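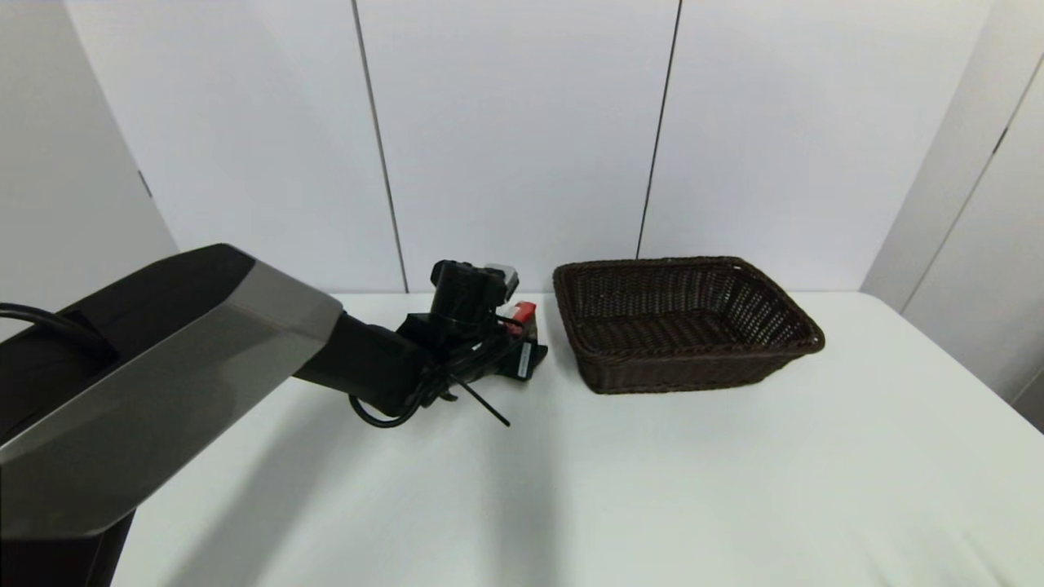 A wicker basket on the test table, with the arm alongside.

Gunārs Venckus has a rule for anyone who comes to see his robots. You have to bring him a chore.

It has to be one you did yourself that week, and you have to describe it properly, from the moment you noticed it needed doing. I told him I'd cleaned out the pantry. He asked me to go on. I said there wasn't any more, I'd cleaned out the pantry.

"You opened a door," he said, patiently. "Which way did it swing? Was there something leaning on it?"

There was, as it happens. There was a bag of rice. It took us most of a cup of tea to get past the bag of rice, and by the end I had some idea why the machine that will put away my groceries has been ten years off for the whole of my adult life.

Venckus runs the handling side of Golo, which does trials for shops and warehouses that want to know whether a robot can take over some dull corner of the business. The usual answer is a polite no, with an invoice. He came to it from repairing commercial dishwashers, a trade he still speaks of with more affection than robotics, and he has the repairman's habit of looking at your shoes while you talk, as though the fault might be down there.

His current interest is putting things in baskets and taking them out again. The client is Sellusley, a small chain of grocers that sells gift hampers and would like them packed by something that doesn't get a sore back in the run-up to Christmas.

"People hear that and they're disappointed," he said. "They want to hear about surgery. I say to them, a hamper is harder. Nobody's ever going to put a surgeon on one kidney every forty seconds and then change the kidney for a jar of chutney."

I said I didn't think that was how surgery worked. He conceded he had never looked into it.

What makes a basket difficult, he says, is that it was made for hands. A plastic crate has flat sides and square corners and is the same crate every time. A woven basket flares. The rim is thick in one place and thin in another. It weighs next to nothing when it's empty, so if the arm brushes it on the way past it slides off, and now everything the machine knew about where the basket was is out of date.

"You and I, we put the other hand on it. We don't even know we've done it. The left hand just goes out and holds the basket. That left hand is worth a lot of money and it comes free with every person."

Golo has a running tally of attempts. When I visited in August it stood at 1,862, a figure Venckus recited without looking it up and without any visible pride. An attempt is one item, picked up from the table and put in the basket, or not. I asked how many had been "or not."

"What did you pay for your car?" he said.

He was more forthcoming about speed. A seasonal packer at Sellusley, someone who started on the job that morning, will do a hamper of 18 items in 2 minutes, ribbon excluded. The best complete run the arm has managed took 16, ribbon very much excluded. Someone at the client's end asked whether it could work nights to make up the difference. It could, Venckus told them, provided a person stayed up with it.

I suggested this was a little bleak. He looked surprised. Sixteen minutes, he said, was terrific. When he started it had been a different question altogether, namely whether you'd get the hamper at all.

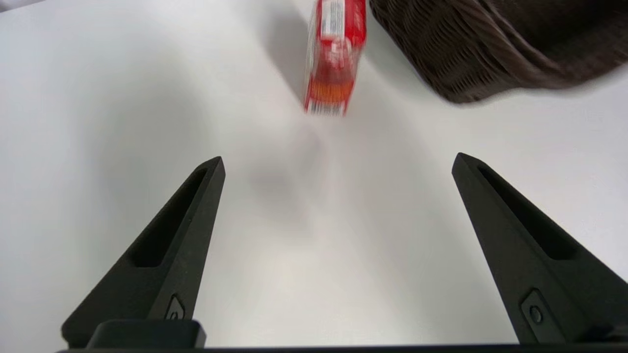

Boxes he likes. A box has sides, and two fingers can come down on two sides and close, and for a while everyone in the room feels clever. The trouble with a box is that it tells you very little about the next thing along. Golo did a job a few years back for a distributor called Mendoza, which shipped nothing but cartons, and the arm took to it so well that the firm's managers started bringing their families in to watch. Then somebody put a net of oranges on the table to see what would happen.

"What happened?" I asked.

"Oranges happened."

He thinks the public has been badly served by demonstration videos, including two of his own. A video shows the time it went right. It doesn't show the lighting being fussed over, or the person just out of view who has turned every packet so the good side faces up. He doesn't call this cheating. He compares it to having guests, when you clean the rooms they'll see and shut the door on the others. But he does wish the viewers would remember that they also have a room with the door shut.

So, the house. I had come to ask about the house. Could one of these things do my dishes?

Venckus folded his arms. There is a professional tone he takes with clients and a different one he takes with dishes, and I was now getting the second.

"Which dishes?"

Plates, I said. Cups. The ordinary ones.

Plates, in a rack, all the same size: he'd say yes, on a good day, at a price that would make me laugh. Cups, probably, if I didn't own any odd ones. He asked if I owned any odd ones. I own almost nothing else. A wooden spoon, fine. The lid of a lunch container, with the water sitting in the little groove, he'd rather not discuss. And then there was the matter of the sink, where everything is on top of everything else and half of it can't be seen for suds.

"You put your hand in and you feel around for the fork. Think about that. You're doing it blind, in hot water, there's a knife in there, and you're listening to the radio. And then you complain it's boring! It's the cleverest thing you'll do all day."

I've thought about this at the sink since, and I can report that it's still boring.

Laundry got a longer answer. Folding a towel has been done, he said, by several people, and he takes his hat off to every one of them. The towel wasn't the problem. The problem was the basket the towel came out of, with the fitted sheet in it that had swallowed three socks and a pillowcase. He spent one winter on cloth and describes it the way other men describe a divorce. By spring he'd asked to go back to things with corners.

There is a rival camp, of course. A group called Gerau, whom Venckus refers to as "our optimistic friends," maintains that the answer is simply more practice: let the arm watch enough people do enough chores and it will pick up the knack, oranges and all. He doesn't dismiss it. Much of what his own machine can do, it learned that way, and he's been made a fool of by optimists before. He told me once that he'd bet a colleague no gripper of that shape would ever pick up a coin from a flat table. He paid up in coins, one at a time, and made the arm collect them.

"They might be right," he said. "I'd be happy. I'm not in this because I love packing hampers. I only want them to come to my mother's kitchen before they say a date."

His mother's kitchen comes up a fair bit. She keeps the good saucepan inside the second-best saucepan inside the oven, and she hangs her bags on the handle of the drawer you need to open. She can put her hand on anything in that room in the dark. Venckus, who grew up in it, can't find the salt.

I asked him where he'd put his money, then, if he had to. He thought shops would get there well before homes, and the back of the shop before the front. Shelves could be made tidier for a machine, and packets turned the right way. A grocer will rearrange a storeroom to save a wage. A family won't rearrange the cutlery drawer for anybody, as he knows from having married into one.

Sellusley, for its part, has asked whether the hampers could come in a nice square cardboard box this year instead. Venckus reckons it's the most sensible thing a client has ever said to him. He's also a bit hurt. He'd only just got fond of the basket.

On the way out I asked which chores he did himself at home. All the vacuuming, he said. They'd had one of those little round machines for it, and it was very good, but somebody had to go ahead of it picking things up off the floor, and after a few months of that he thought he might as well be the one holding the vacuum.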